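Gripper trials: finger set B on soft goods

The Draltel comparison of hand-held gripper fingers has moved from rigid objects to clothing. Elfriede Koller and Brunello Pace completed the first block in February, working through household garments in a furnished bedroom. The block holds 2924 recorded grasps across 53 garments. Both finger sets were fitted to the same black housing, so trigger travel and lens spacing are constant between runs.

Set A is the solid Welton finger carried over from the kitchen trials. Set B is the yellow slotted finger, molded by Grollar in a softer grade. The slot lets the finger bow around the load instead of pushing it out at the tip. That mattered little with cups and boxes. With cloth lying on a sheet it decides whether the first closure catches an edge or slides over it. 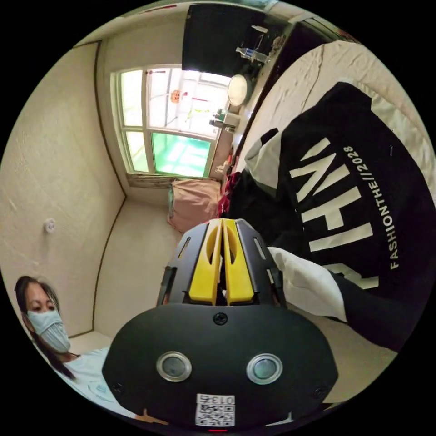
Unit 013 with set B fingers, approaching a printed black garment on the bed.

Flat approaches gave the most trouble for both sets. Set A tended to pinch two layers at once when a garment lay on bedding, and the operator had to release and try again. Set B picked up single layers more often, but only when the housing was kept low and the tips met the cloth at a shallow angle. Koller now asks operators to set the angle before closing and leave it alone until the fingers have stopped moving.

Two-handed work was added after the first week. Each operator runs a pair of grippers and lifts, turns and lays down a garment without touching it by hand. The controllers log separately and are aligned afterward from a shared clock signal. Drift between the two logs stayed within 3 milliseconds over a full session, so the Correa sync box will not be needed for the next block.

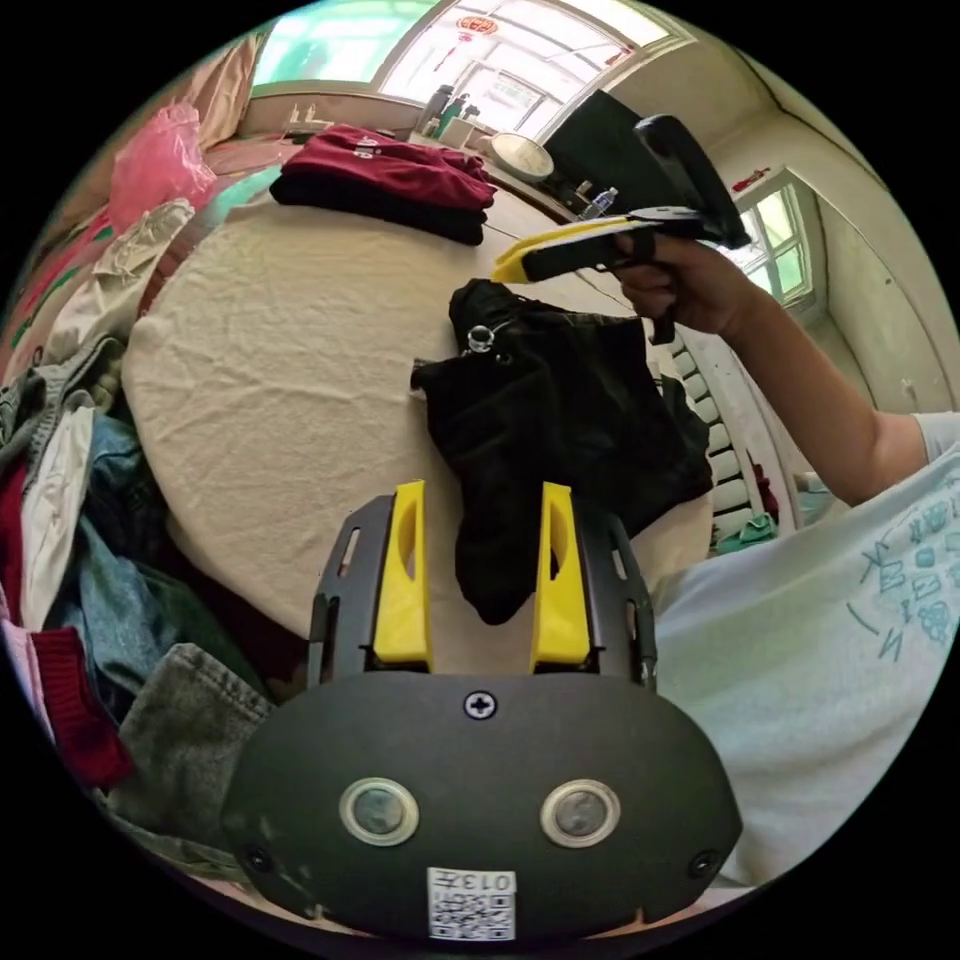
Two grippers at the round table, with a black garment raised over the cloth.

Dark fabric remains a problem for the cameras. Auto exposure follows the daylight from a window and the folds of a black garment lose detail. Pace compared locked exposure with auto on the same 6 garments. Locked exposure kept more of the fold edges and blew out the window, which is acceptable because nothing outside is used for tracking. Locked is now the default in the recording profile.
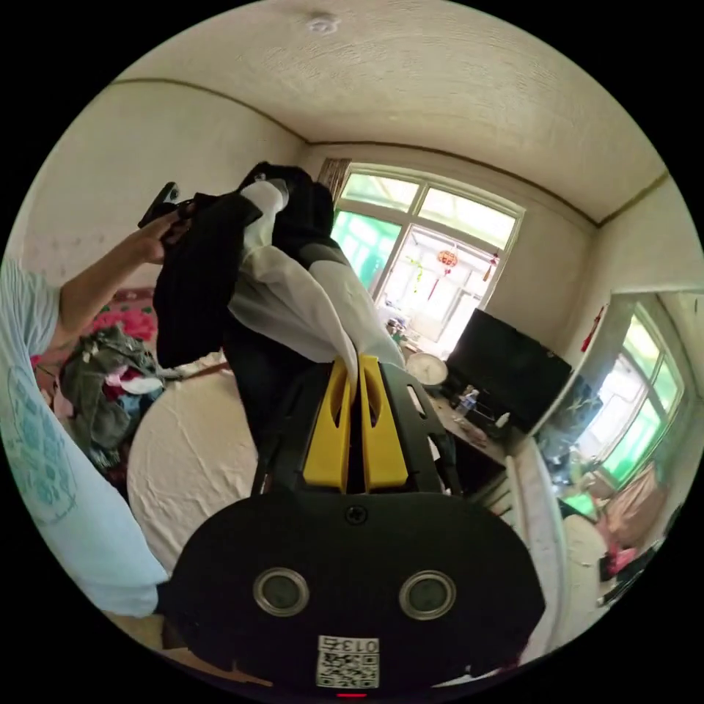
Mixed bundles are logged under their own code. When two fabrics of different weight come up together, the lighter one usually carries the pinch and the heavier one hangs off it, and the load estimate from trigger current reads low. Until the estimate is corrected, please tag these grasps "bundle" and leave the weight field blank.

Set B goes forward to the next block. Spare fingers are in the Draltel cabinet, second shelf. Check the slot ends for whitening before fitting a pair, and return worn ones to Pace with the unit number marked on the bag.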